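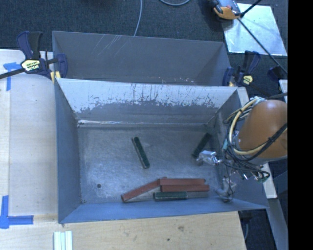 The arm never gets tired but it also never tells you when something's wrong, was the first thing one of the pickers said to me at Dinwood, and I wrote it on the back of my visitor badge so I wouldn't lose it. I ended up building most of this report on that sentence.

Some background. For my work and technology project I spent January visiting Dinwood, a company that sorts and repacks small parts for other people's factories. They have 143 employees and they are trying to move part of their bin picking over to robot arms. Bin picking means pretty much what it sounds like: parts come in jumbled up in a bin, and somebody (or something) has to take them out one at a time and put them where they belong. I wanted to find out what happens to the "somebody" when the "something" shows up.

I'd planned to compare two sites, but the one in Kirnport pulled out before I got started, so this is a report on one workplace. My instructor said that was fine as long as I didn't make big claims about the whole industry. I'll try!

What the job looks like

I figured picking blocks out of a bin would be the easiest thing in the world. Then I stood next to the test bench for a morning. Two gray metal bins are clamped one behind the other, the arm comes in from the side, and the front bin has a few dark green and reddish-brown bars lying in it every which way. One green bar is over by the wall at a slant, another is nearly flat along the front, and the red ones are bunched up together on one side. For a person it's nothing. You'd reach in while talking about lunch. For the gripper, a bar close to the wall is a very different problem from a bar out in the open, and so is a bar that's touching its neighbor.

The pickers knew this long before the engineers did. One of them told me she flicks a part away from the wall with a fingernail before she grabs it, and she'd never thought of that as a skill until someone from the project stood behind her with a clipboard asking why she did it. I heard versions of that story all month. People were kind of proud of it, and kind of annoyed too, because the knowledge went into the machine and their pay stayed the same.

The numbers I was allowed to use

The shift log I was given covers 1,804 picks by the arm. In that log a person had to step in 120 times. I was impressed by that until I sat with the operator. Stepping in means you stop whatever else you're doing, walk over, look in the bin, sort out the problem and restart. One operator looks after 4 cells. So the picking itself is mostly gone from her day, and what she has now is a lot of waiting and listening with short bursts of walking fast.

I don't have a good number for how long each stop took. The log only records that it happened. If I did this again I'd bring a stopwatch and ask permission first.

What people said had changed

Their hands feel better. That came up right away, from nearly everybody over forty. Picking all day is rough on your wrists and thumbs, and I didn't meet a single person who wanted to go back to doing it full time.

It's lonelier, though. At the old tables you faced someone. At the cells you face a machine, and the next person is two cells down with ear protection on. A couple of people have started taking their breaks at 10:15 together on purpose, even though the schedule lets them go whenever, just to get a conversation in.

The training was the sore spot. It came from an outside firm called Tănase, and the people I talked to thought the trainers were nice but that the course was aimed at somebody who already knew the software. The operators wrote their own cheat sheet afterward (two pages, laminated, excellent) and it's now taped up at every cell. I asked if they'd been paid for the time it took to write. They laughed.

Management's side, to be fair to them, is that no one has been let go. The scheduling system, Plavmont, now moves people between packing and the cells depending on orders. The supervisor called this flexibility. Some of the operators like the variety, and others hate not knowing where they'll be at 6 a.m. until the night before.

What I'd still like to know

I only talked to people who are still there, so anyone who quit over the change isn't in here. I also didn't get to see the night shift, where I'm told the arms run with fewer people around. And I'd like to go back in a year and ask the woman with the fingernail trick whether she still does it, or whether she's lost the habit by now.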